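ZANINHAM, March — Stosard River Cruises will add a quiet ship to its summer schedule, on the theory that some people book a vacation in order to hear less.

The Lecomte, a 54-cabin vessel, will sail 14-night round trips from Zaninham to Gerkgate with no loudspeaker announcements, no deck parties and no cruise director inviting anyone to clap. Meal times will be printed on a card. Guests who lose the card may ask for another, in a normal speaking voice.

"We asked our regulars what they would like more of, and they gave us a list of things they would like less of," said Ebenezer Korletey, managing director of Stosard. "The steel drum trio came up more than once. We have written them a very nice reference."

The ship will make 17 stops, most of them at towns with a bakery and a bench. Shore walks are optional and the guides have been told that silence is also a form of commentary. Bingo has been moved to the company's other ship, where it is thriving.
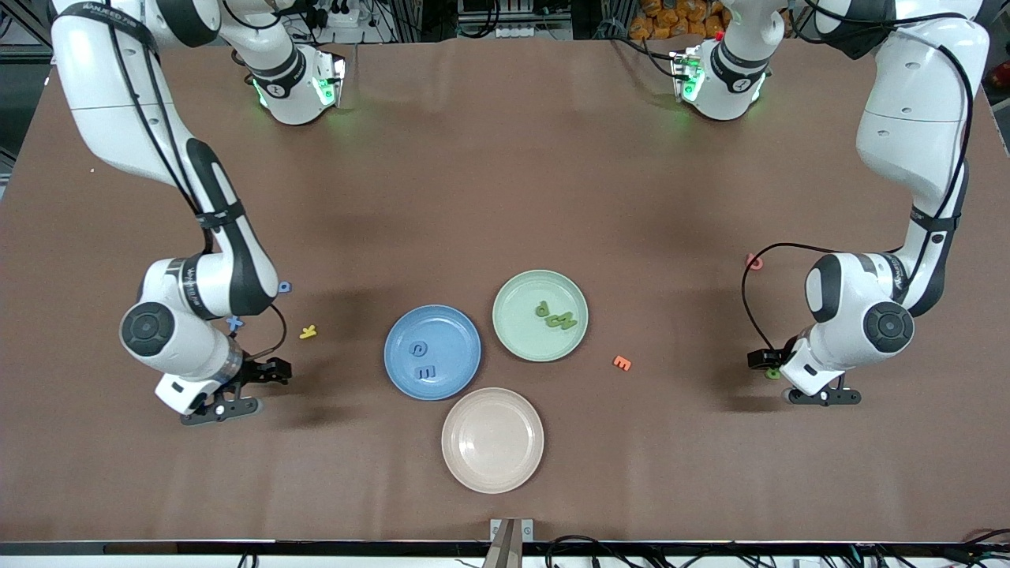 Fares include all meals, house wine at dinner and the use of a library of paperbacks, several of which still have their final chapters. Cabins on the upper deck have a small balcony. Cabins on the lower deck have a view of the river from closer up.

"People ask me what there is to do on board," said Khrystyna-Mariia Symonenko, who will run the hotel side of the Lecomte. "I tell them there is a chair. The right guest books on the spot."

Solo travelers pay no supplement on the first 70 bookings. Reservations open at 9 a.m. through travel agents and the Stosard booking office in Zaninham. The hold music has been removed.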